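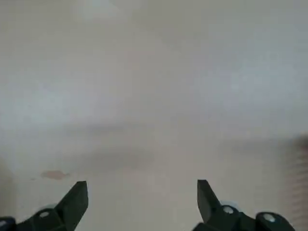
Drostik, the four-piece noise rock band, will release its second album, "Solto," in March on Betier Records. The record has 11 tracks and runs just under 50 minutes, most of it recorded live with the whole band in one room. The label has kept the visual side of the release plain. The sleeve is a pale field of off-white and light gray with a little beige in it, blurred until no line or edge is left, much like the background behind the two dark gripper fingers at the top of this page. The band name appears only on the spine.

"Solto" follows a debut EP that the band recorded in a weekend and sold at shows. The new songs are slower and heavier. Opening track "Low Ceiling" holds a single chord for most of its length, and the closer, "Setiawan," is the longest piece the band has written. Bass and drums were tracked first this time, with guitars added to three songs afterward.

"We wanted the quiet parts to be quiet," said Slamet Jugah, guitarist and singer. "On the EP everything was loud from start to finish. We had more time with this one, and we threw out a lot of songs – some of them pretty good."
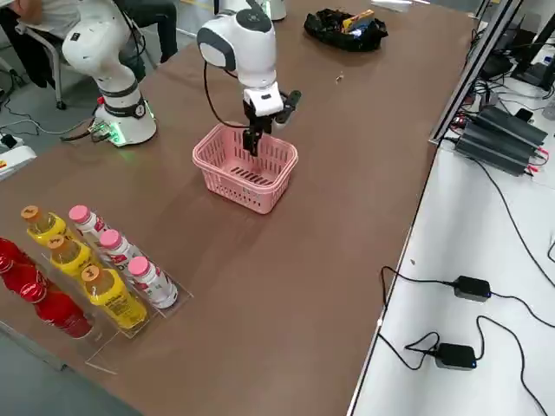 Jugah wrote the lyrics over one winter, and the band tried most of the material on stage before going into the studio. Two songs changed key as a result. The title track lost its second verse and gained a long feedback section in its place.

The first single, "Salt Road," will be available in January on all streaming services. The album will be released digitally, on CD and on black vinyl. The vinyl is limited to 939 copies and comes with a lyric sheet.

Drostik will play 18 dates in the spring, with doors at 7 p.m. for all shows. Support acts will be announced by each venue.

Review copies and interview times are available on request from the Betier Records press office.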